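Pushing blocks by remote control: how do I get cleaner demonstrations?

Asked by Nnamdi Ajayi
Sunday, February 8, 2026

I'm teaching an arm to push blocks across a board. The tool is a plain black cylinder pointing down, so it can't grab anything, only push. I drive it with a Stodar hand controller and record the arm position and the camera view while I do it. The blocks are different shapes and colors, and each run has one instruction, such as "push the green star to the blue blocks."

I have 97 runs so far. The policy I trained on them goes to the right block most of the time, but then it slides off to one side and keeps going as if the block were still there. It is worst with the cylinders.

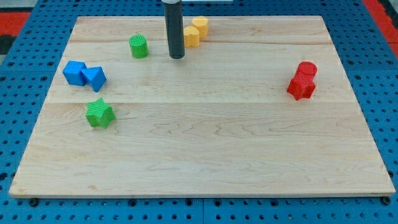
I start every run with the tool parked at the same spot and try to push in one smooth stroke. If I miss, I delete the run and do it over. Is that the right way, or do I just need more runs? A coworker told me 1000 is the minimum.

Answer from Omolara Ugwu

Stop deleting the misses. If every run you keep is a perfect stroke, the policy has never seen what to do when the block gets away from it. When you slip off, back up, go around behind the block and push again, and keep the whole thing. Delete only the runs where you ended up at the wrong block or the controller dropped out.

Also change the starting spot. Park the tool somewhere different each time, including close to the edges and on the wrong side of the block you want.

For the cylinders, use short pushes. Push a little, stop, line up again, push a little more. A round side gives you one line of contact and it rolls off if you are even slightly off center. The flat sides on the hexagons forgive a lot more. I would do 80 runs this way before worrying about 1000.

Answer from Bumham

Get more data. We use Flokunix for recording and it works fine.

Answer from Nørgaard

Agree with the first answer. Two more things to check.

Look at the delay between your hand and the arm. If you are looking at the board directly while you drive, but the policy only gets the camera, you may be reacting to things it can't see. Try driving from the camera view alone for a day. It's slower and you will be bad at it at first.

Second, look for pauses. I used to stop and think at the start of each run, and the policy learned to sit still. Trim those out. Short stops between pushes are okay.

Comments (4)

Nnamdi Ajayi: I was looking straight at the board, yes. Will try the camera view. Do I throw out the old 97?

Omolara Ugwu: No, keep them and mix them in.

Nnamdi Ajayi: Did 12 with recoveries left in. They take me twice as long.

Bumham: What rate are you recording at?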